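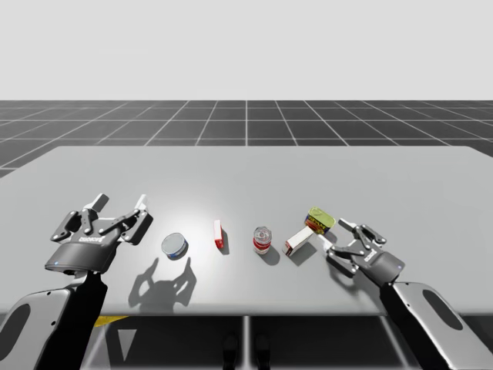 Five grocery items in a row on a light gray table, with a robot arm on each side.

I finally got my legs back under me after the Masitz Lake Loop, so let me catch you up! We had almost 500 runners at the line this February, our biggest field yet, and I spent the first mile stuck behind a guy in a full lobster suit (he beat me, by the way, and not by a little).

Ida Diekmann won the women's race after sitting in second for most of the back half. She told me at the finish that she hadn't planned to push until the boat ramp, but she heard footsteps on the gravel and just went. Henrike Stöcker came in 11 seconds behind her and was already talking about a rematch before she'd caught her breath. I'd pay to watch that one.

Now for the part you're all emailing me about. Sign-up for the summer race at Wakeo Park opens on 24 March 2023 at noon, and yes, it's the trail course again. We're keeping the same start by the picnic shelter, but the route now turns left at the footbridge and skips that muddy stretch where half of us lost a shoe last year. You'll still get the big climb — sorry, I voted against it — and then it's downhill nearly all the way to the parking lot.

The first 100 people to sign up get a long-sleeve shirt in place of the regular tee. It's dark green and it runs small, so size up if you're between sizes. Kids under 12 can do the one-mile fun run for free with a grown-up, and strollers are fine on that one since it stays on the paved path.

If you want company before then, our group runs leave from the Kinyua Street side of the high school track at 6:30 in the morning. We do 3 easy miles, nobody gets dropped, and most of us end up at Bruson Bakery afterward for cinnamon rolls. Bring a light if you have one, because the streetlamps by the tennis courts are still out!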